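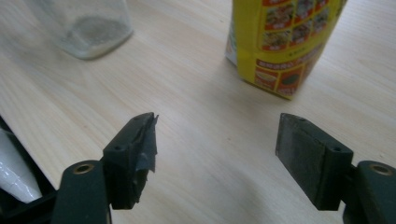 Budget season again, so I'm reading quotes for handheld grippers. Erkton want 3000 a pair, and the quote has a lovely paragraph on software and not one line on fingertips. Fingertips are what you end up paying for. Look at the left one, with its grey tape frayed and peeling off at the tip, then at the smooth pad on the right one. I'd like to see that difference on a price list.

Asked Erkton what a spare set of pads costs. Got a brochure. Asked again. Got the brochure with a newer date on it, January 2024.

Luron do at least list spares. 75 a set, minimum order of two sets, delivery "to be confirmed". I have been confirming delivery with Luron since December.

My rule for the spreadsheet: if a supplier can't tell me what wears out, I put the spares in myself and guess high. Makes the cheap quote look a lot less cheap.

Also, every demo I've been shown used a foam cube. Lovely thing, a foam cube. Our shopping list is cartons, jars and big shiny plastic tubs with curved sides, and I want to see those picked up before I sign for anything.

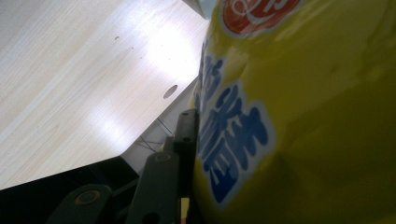
Gandau replied that I'm being tight, and that any sensible lab just buys the full service plan and stops fretting over bits of rubber.

Well, I read the service plan. Fingertips are "consumables" and excluded. So are pads, tape and "surface wear of any kind". I'd love to know what's left in it apart from the phone number.

Tsang's quote is still to come. If it has a line for pads, with a price next to it, they go to the top of my list and I'll put up with the ugly website.

Until then I'm asking for one pair, a box of spares and no service plan. Finance will want to know why the spares line is so big. I've got the photos ready.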